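Equipment planning report, February
Submitted by the Kunden workshop coordinator

Thank you again for your patience while we sorted out the quotes. We've now been through all three with a fine-tooth comb, and I'm happy to say the second stage of the Hostano project still fits inside what you granted us. Dremska came in lowest on the grippers, and their price includes spare fingers, which we'd budgeted for separately. Şimşekoğlu was dearer on the grippers but kinder on cabling and mounts, so we'd like to split the order between them if you're comfortable with that.

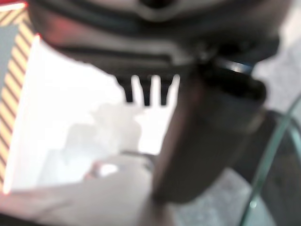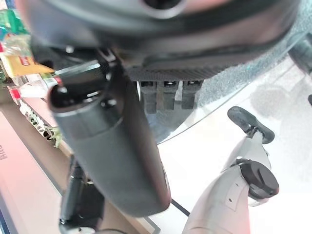 Gripper close-ups from the Hostano bench, both showing a dark finger reaching down.

Spare fingers are $44 each from Şimşekoğlu, and a replacement mount is $268. We'd like to set aside $200 for cables and another $100 for freight, a line I left out of the first budget altogether (my apologies, and it's in the new one). The order can go in as soon as we have your go-ahead on the split, and I'll send the revised spreadsheet along with both quotes so you can see how we got there.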